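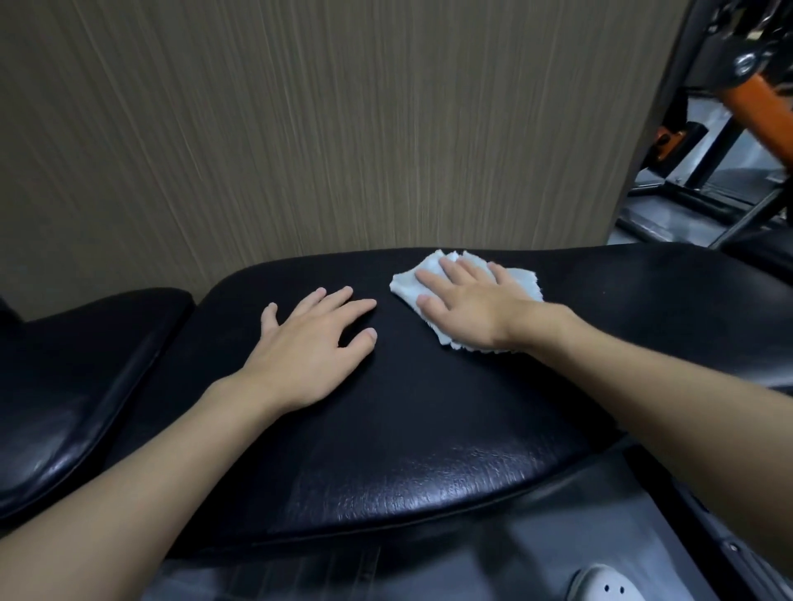 A hand pressing a blue cloth on a bench.

The Small Gym Comes Back to Rosthorpe

The stairs are steep, and at the top there is a door that does not close well in January. Behind it is the room where I have trained for 13 years, first because it was the cheapest place in Rosthorpe and later because I could not imagine going anywhere else. It has no juice bar and no screens. For a long time I believed that it would close, as all the others did, and I was already a little sad in advance.

It did not close. In the last few years two more have opened, one over the old Gerkel furniture store and one in a former bakery beside the canal, where the members say that you can still smell bread when the radiators are warm. I have been there in the evening and I did not smell it, but perhaps it needs a better nose than mine.

When I moved to this country, I knew the word "gym" only from school. It meant a hall with ropes and a teacher with a whistle. In my first winter here a colleague gave me a guest pass for the big club in the shopping center, and I walked around in it for an hour without touching anything. There were rows of machines and every machine had a person with headphones. I did not know how to ask if a seat was free. I had learned the language from books, and in books people do not ask how many sets you have left.

The room at the top of the stairs was different because it was too small for silence. If you wanted the bench, you had to speak to the one who was on it. I learned "Can I work in with you?" there, and also "spot me", which I understood wrongly for several weeks. I thought it meant that I should look at the person, so I looked at him very attentively. He was patient about it.

I think this explains a part of why such places are coming back. The large clubs sell freedom - you come at any hour, you talk with no person, you leave. For many people this is exactly right, and I do not want to laugh at them. A nurse who finishes work at three in the morning needs a door that opens with a card. But there are others who pay for the card, go four times, and then pay for another year from a bad conscience. Among the members I talked with for this article, almost all had done this at least one time. One woman had kept her membership for 27 months after her last visit, and she told me the number as other people tell the weight of a fish.

In a small gym you are missed. It is not always pleasant. If I stay away for ten days, then on the eleventh day I am asked if I was sick, and I must have an answer. "I was lazy" is an accepted answer, but it costs something to say it aloud. I have gone up those stairs in heavy rain only because I did not want to have this conversation.

The economics are not romantic. The canal gym has 242 members and needs nearly all of them. The rent is the large expense, then the heating, then the insurance, and only after these comes the iron, which one buys once and which does not spoil. Much of the equipment in all three rooms is second hand. When the Sibiya hotel gave up its fitness cellar, its machines went in several trips to the bakery, and the owner says that the leg press was carried by eight people and dropped by none. She bought her mirrors from a dance school. The rubber floor comes from a stable supplier and is meant for horses.
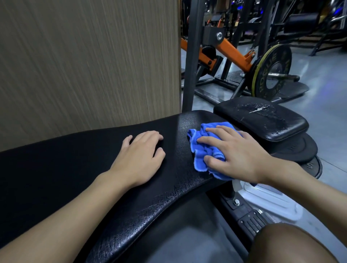

There is also the question of work, by which I mean who does it. A big club has cleaners and a front desk. The small ones have an owner who is tired and a list on the wall. At my gym the list has been there longer than I have, and it is written in capital letters by someone who clearly was angry that day. Put back the plates. Wipe what you used. Turn off the fan. Last one out checks the back window. A new member reads it and thinks that the place is strict, but after a month or so the tone disappears and the list is only a description of what everybody does.

I had a good example of this in autumn, when the owner was away with a bad hip. We had the key in a flower pot and we paid our monthly money into a biscuit tin. I was nervous for her, I confess. When she came back, still with a stick, she walked slowly from one end to the other and found that somebody had repaired the loose pulley which she had been promising to repair for two years. She was almost offended.

Not every story is such a nice one. Flasen, the next town along the railway line, also had a small gym, and it lasted one winter. I took the train there to see what is left of it. The room is now a storage for bicycles. A former member, who was locking his own bicycle, told me that the place had been good but that it belonged too much to one group of friends. They had started it together, they trained together at six, and a stranger who came at six felt that he had walked into a family dinner. After some months no strangers came. The friends alone could not pay the rent.

I thought about this on the train home. The same closeness that I like can become a wall, and from inside you do not see it. When I was new, somebody moved his bag from the chair so that I could sit and tie my shoes. It was a very small act and surely he forgot it the same evening. I have tried since then to keep my own bag on the floor.

For readers who are curious and also shy, I can offer a little advice. Go first in the quiet hour, which in most small gyms is the early afternoon. Ask if you can pay for a single visit, and ask it by telephone if the stairs frighten you. Bring clean shoes, a towel of your own and a bit of cash, for in Rosthorpe only one of the three places has a card reader and it works when it likes. Do not worry that you know nothing. In my experience the stronger people are glad to be asked, and the difficulty is later to make them stop explaining.

And take a look at the radiator before you choose your locker. At ours, the two lockers next to it are the warm ones, and in winter they are gone before seven in the morning. I have had the left one since my fourth year. I go early for it, even on days when I do not much want to train.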